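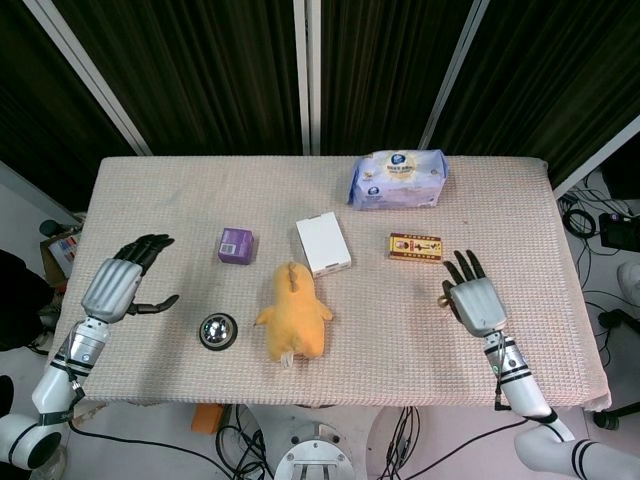 Elfriede Eberhard wrote to ask whether a waffle-weave cloth has to be washed before it goes on the table for the first time, and whether it will still fit afterward. Her letter covers the two things we get asked most, so they come first.

Do I need to wash it before first use?

Yes. Wash it once on its own in warm water. New cotton waffle has a finish on it from the mill that makes it feel stiff and keeps it from soaking up spills.

Will it shrink?

Yes, in both directions, and more in length than in width. Most of it happens in the first wash. All Rostham cloths are cut oversize to allow for this, and the size on the label is the size after washing. A cloth labeled 200 cm long will measure more than that when you unfold it from the package. Please don't hem or trim it until it has been washed and dried.

What size should I order?

Measure the table top and add the drop you want on each side. The standard drop for everyday use is 9 inches. If people will be sitting at the table for long meals, a shorter drop stays out of their laps.

Can I use fabric softener?

We advise against it. Softener coats the yarn and flattens the texture. If the cloth feels rough after line drying, shake it out hard or put it in the dryer on low for a few minutes.

Does it need ironing?

No. Ironing presses the squares flat, and they only come back with the next wash. Pull the cloth into shape while it is damp and smooth the hems by hand.

How do I get out grease, wine or candle wax?

Grease: work in a little dish soap, leave it for an hour, then wash as usual.
Red wine: blot, rinse with cold water from the back of the cloth, and wash the same day if you can.
Wax: let it harden, lift off what you can with a dull knife, then put the cloth between two sheets of plain paper and use a warm iron on that spot only. The texture there will return after washing.

Do not use chlorine bleach on colored cloths. It leaves pale patches that can't be fixed.

Do the colors fade?

The pale shades change very little. The darker ones lose some color over the first 3 washes and then settle. Dry them out of direct sun.

What is the difference between the Kesix and the Nkuna weave?

Kesix has small, shallow squares and lies flatter, so glasses stand better on it. Nkuna has deeper squares, takes longer to dry and hangs more heavily at the corners. Both are all cotton and both wash the same way.

I found a pulled loop. Is the cloth ruined?

No. Don't cut it. Use a blunt needle to ease the loop through to the back. If the thread has already broken, a couple of small stitches in matching cotton will hold it.

Can I return a cloth that has been washed?

Only if there is a fault in the weaving or the hem. Unwashed cloths can be returned in their packaging at your cost. Cloths cut to order can't be returned unless we made the mistake.

Do you make round cloths?

One size, 148 cm across, in Kesix only. Round cloths are made in May and sell out most years. If the page shows none in stock, leave your email address there and you will get a message when the next batch is ready.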